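Studded building plate

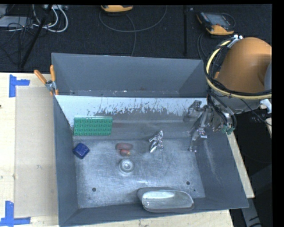 A studded building plate (also baseplate, base, or just "the green one") is a flat toy part with rows of round studs on the upper face, made to hold interlocking bricks. Sold on its own or packed with a set. Most makers offer a thick kind and a thin kind - the thin kind bends, and usually takes bricks on top only. Rectangular plates are common, squares more so. Color is mostly a matter of habit: green for grass, as on the plate leaning in the metal bin, blue for water, gray for streets. Stud spacing is the thing that matters. If it's off by a hair the bricks pop loose in the middle of the plate first.

Terms

Stud - the round bump. Tube - the hollow part under a brick that grips between studs. Plate - in strict use, a thin brick with tubes underneath; in loose use, any flat base. Collectors get cross about this. Clutch - how hard two parts hold on to each other. Too little and walls fall over, too much and small kids can't get them apart.

History

Early building toys had no base at all. Children built on the floor or a tray, and long walls wandered. Bases of pressed card came first, then wood with drilled holes, then molded plastic. The Jusville toy works sold a holed wooden board for years before it changed to studs, and the two kinds don't fit together, which still causes trouble in secondhand lots.

Promavance took over the Jusville molds and brought out a line called Vi. Vi plates were thin, came in green and white, and had the name on the underside in tiny letters. The first run was 4000 plates. Part of it warped in storage and was sold off cheap without boxes. Ragnvald Lie, who drew the later Vi parts, added a raised rim under the edge to stop the warping. The rim worked but made it hard to butt two plates together, so it was dropped again from the large size. Rimmed large plates are scarce.

Brultness, a rival, made a thicker plate with 1520 studs. Heavy. It was sold to schools mostly, and turns up with classroom numbers painted on the back.

Making

Thick plates are injection molded. Thin ones are often formed from sheet, heated and pulled down over a mold, so the studs are hollow from behind. Hollow studs dent if stepped on and a dented stud doesn't come back fully. Molded plates need slow cooling, otherwise the corners lift. A mold is good for a long time but the stud edges get softer as it wears, and late plates from an old mold have noticably weaker clutch.

Use

Towns, farms, walls, train layouts. Also as trays for sorting small parts, wall panels, table tops. Two plates are joined by laying bricks over the seam, not by glue. In classrooms they're used for counting, area and simple maps - Adesuwa Lawal's handbook for primary teachers has a chapter on plate maps, with a street grid the children fill in over a term.

Care and storage

Wash in lukewarm water with a little dish soap, soft brush between the studs. No dishwasher. Thin plates warp in heat and a car in summer is hot enough. Store flat, or upright and packed close so they can't bow. Sun turns white plates yellow and makes green ones dull, it's slow but doesn't wash out.

Collecting

Condition goes by flatness first, then studs, then color. Bite marks are common. Boxed Vi plates in white bring the most. A price list put out in March gives rimmed large plates a section of their own. Fakes are rare since the plain ones aren't worth copying, but relettered undersides do exist, check that the letters are raised and not scrached in.

See also

Interlocking brick
Construction toy
Train layout
Vacuum forming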